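Parish pilgrimages are planned around the bus, and the liturgy gets what time is left. The Kornow walk in January gave 19 pilgrims one short Mass in 5 hours.
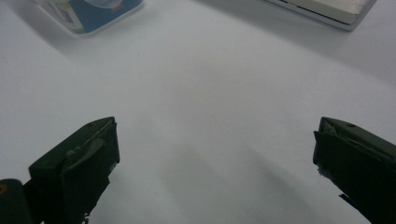
Page last changed: 2025-09-26

Despina Enache, who drew up the Mulow route, defends the full timetable. I think she is mistaken. A shrine visited for a photograph is tourism, however devout the passengers. 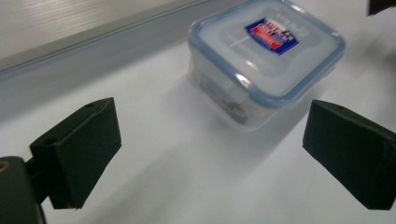 Silence needs a fixed place in the program, printed with a start and a finish. Meals can give way to it. A packed lunch in a square, clear container with a light blue rim around the lid travels well enough -- the restaurant stop at Jitaru does not earn its detour.
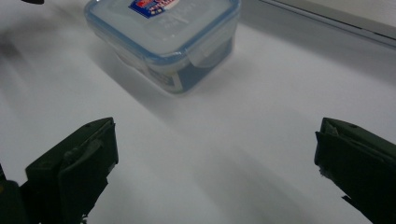 Confession should be scheduled on the same terms, before Mass, with a second priest if the diocese can spare one.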